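Drarkton Bench Cell
Two-arm setup for tagged block assembly

Overview
The Drarkton is the bench cell we always wanted for ourselves: two arms, one black tabletop, and a set of white printed parts with a marker tag on every block that matters. You set it up once, you check it in the morning, and then you get on with the fun part (which for us is watching a gripper stand a block up in its tray without anyone touching it). We've kept the setup simple enough that a new person can do it from this page.

Setting the table
Start with the marker board. It goes flat near the middle of the table with all four of its squares showing, and everything else gets taught from there. If you bump it, teach it again. Wipe the tags with a dry cloth only, as cleaner leaves a shine that the cameras hate. Then set the tray down in its place, open side up, and lay the long rail along the front edge.

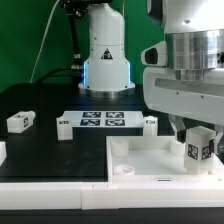 Bring the arms up one at a time, at low speed, and keep a hand near the stop. Eduardo Castillo, who wrote our first startup sheet, runs each joint through its range before loading a program, and we still do it his way. Watch the cables while you do this! A loop that looks fine at the home position can pull tight when the base turns, so leave more slack than you think you need and clip it well away from the work.

Checking the gripper
With the arm parked over something plain and pale, open and close the fingers with nothing between them and look at the wrist camera view. You want both fingertips showing at the bottom of the view, every time. A plain background is great for this, because any smudge on the lens shows up right away.
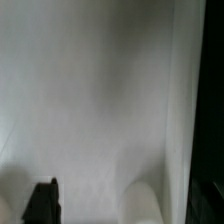 If one fingertip has dropped out of view, the camera bracket has probably slipped. Loosen both screws, bring it back to the line, and snug them evenly. They go into plastic, so stop when they're snug. Fingertips are wear parts and we're happy to say they come off in a minute: one screw each, new tip on, close the gripper on the gauge block, save the new zero. We change ours every 3,000 picks, or sooner if a block starts to slide.

Approaching a tagged block
Come in with the fingers open and one on each side of the block, tag toward the camera. Stop there and let the tag reading settle before you close. Where another printed part crosses over the top of the block, come in slower and check the clearance on both sides first. It takes an extra moment and saves a lot of broken prints. 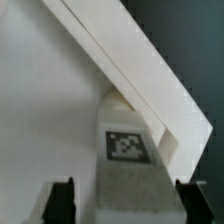
Spares and support
Blocks, trays and fingertips are kept on the shelf at our Rornuvberg shop. Fingertips come in packs of 20. For print files or help with a stubborn camera bracket, ask for Consuelo Pacheco or Kári Arnardóttir.

Page updated December 9, 2022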